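Subject: Re: [bench-list] sorting small boards and leads, what do you all use?

A few of you wrote to me off list after my note about drawers, so I'm answering everybody at once (saves my typing fingers!). My setup is a white table with a steel tray in the middle and orange-yellow plastic trays on both sides of it, boards in one, short leads in another, and whatever I'm working on goes in the steel one.
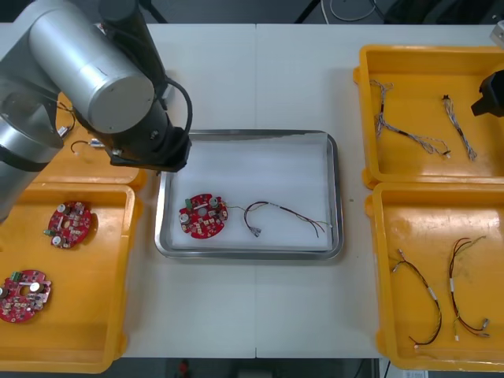
Posted by Ffion Kneath, November, 10:42 p.m.

Eirlys Skyrme wrote:
> Do you really put bare boards straight on metal? I had a Getmont
> tray for years and the solder joints scratched it to bits. Also, my
> wire ends always wander off and tangle with the next job.

No no, there's a sheet of white foam in the steel tray, and the board sits on that with its harness stretched out to the right. I cut the foam a bit small so I can get a fingernail under it. The red and brown wires still curl up into a loop whenever they feel like it, so I sympathize about the wandering. I've tried taping them down and I hated peeling it off again.

As for the plastic trays, I love the color. Red on orange sounds awful, I know, but the green terminal blocks jump right out at me, and I usually turn a board by those. Mine came from the Hurnthorpe swap meet, 16 dollars for the stack, and I went home grinning.

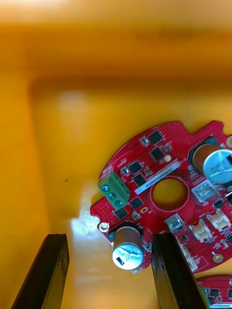

One grumble is that the bottoms are shiny, and with my lamp pulled low I get glare on the tray floor right beside the board I'm trying to read. I tip the tray toward me or move the lamp over to the left. Has anyone tried a matte liner? Aled, didn't you have a roll of something?

Ffion

Comments (3)

Aled Meredith: Shelf liner, the ribbed kind. Works fine but it collects wire clippings like you wouldn't believe.

Eirlys Skyrme: Foam it is, then. Thanks Ffion!

Ifor Gethin: Any of those trays left at Hurnthorpe? I could use 7.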